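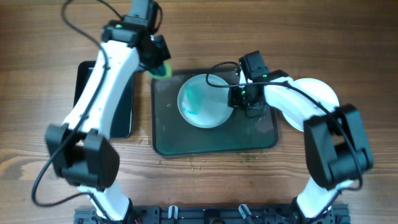 Item 3: round plate on the dark tray, sponge above the tray corner.

**Minutes, dishwashing and surface care working meeting**

Sunday, 10:00, Udura kitchen workroom

Present: Fernanda Frade (chair), Tane Baxter, Baltasar Campos, Arnaldo Rocha (minutes)
Apologies: Vasco Frade

**1. Previous minutes**

Accepted with one correction. Under item 4, "rinse water" should read "wash water." Arnaldo to amend the stored copy.

**2. Matters arising**

- The shelf liner from Merkex has been delivered and cut to size. Two offcuts kept in the lower drawer.
- The drain stopper is still on order. Tane to call the supplier again.
- The complaint about residue on the serving bowls was traced to the old dish soap. Bottle finished and not replaced with the same type.

**3. Plate wiping**

3.1 The group looked at the round plate with the shallow raised rim. Green residue is smeared over the left half of the inside, strongest toward the upper left, with a smaller turquoise-green mark near the lower left inside edge. The rest of the inside is plain.

3.2 Baltasar noted that residue close to the rim is the usual reason a plate is sent back at inspection. The flat center gives little trouble. He proposed that wiping start at the rim, follow it once all the way around, and then move inward in overlapping strokes. Tane preferred center first, on the grounds that the sponge is cleanest at the start and most of the area is in the center. Discussed at length. Agreed to use rim first until the next meeting and to compare return counts.

3.3 Pressure. No agreed value. Fernanda asked that the written instruction say "light, even pressure" and leave it there. Baltasar wants his objection recorded: the phrase cannot be checked.

3.4 A plate sitting near the edge of a tray has less support on one side when the rim is pressed. Instruction to read: "Center the plate on the tray before wiping." Agreed.

**4. Sponges**

4.1 The dark green sponge with the yellow-green border was compared with the plain cellulose type. Tane reported that green residue is hard to judge on a green sponge, and a loaded sponge may go back onto a clean plate. Arnaldo suggested a pale sponge for inspection work only. Fernanda will ask Long for a quote on a carton of 300.

4.2 Change interval. Current practice is one sponge per 22 plates. Baltasar considers this too long for sticky residue and too short for crumbs. Left unchanged. Any sponge that has been on the floor is to be thrown out regardless of count.

4.3 Sponges are to be squeezed out and stood on edge after use. Three were found flat in the sink on Friday's check.

**5. Tray**

5.1 The dark tray stays in use under the plate. Its raised rim should hold small drips, though this has not been measured. Tane to pour a known volume and report where it goes.

5.2 Glossy patches on a dark surface can be water, detergent film or plain reflection, and should not be logged as residue on sight alone. Check with a dry white cloth. If the cloth picks up nothing, no entry.

5.3 Tray to be wiped after every fifth plate and lifted so that the underside can be dried.

**6. Tabletop**

6.1 The brown wooden top was last oiled in June. Fernanda asked whether detergent is affecting the finish. Arnaldo has seen no raised grain but has not checked under the tray position.

6.2 The tan patch at the left and the small dark spot near the tray look like knots in the wood. Two entries in the cleaning log record the dark spot as a stain. Both to be struck out. No scrubbing or scouring powder on either place.

6.3 Finomis oil to be tested on the underside before any further use on the top. Baltasar has the can.

**7. Stock**

Paper towels: some 1000 sheets left, enough to the end of the month. Dish soap: 5 bottles. White cloths: low, Tane to order.

**8. Actions**

| Action | Who |
|---|---|
| Correct previous minutes | Arnaldo |
| Call about drain stopper | Tane |
| Rewrite wiping instruction (3.2 to 3.4) | Baltasar |
| Quote for pale sponges | Fernanda |
| Pour test on tray | Tane |
| Strike out log entries, check wood under tray | Arnaldo |
| Oil test, underside | Baltasar |
| Order white cloths | Tane |

**9. Any other business**

Vasco asked by note for the drying rack to be moved closer to the sink. Held over until he can attend.

Closed 11:05. Next meeting same time and room.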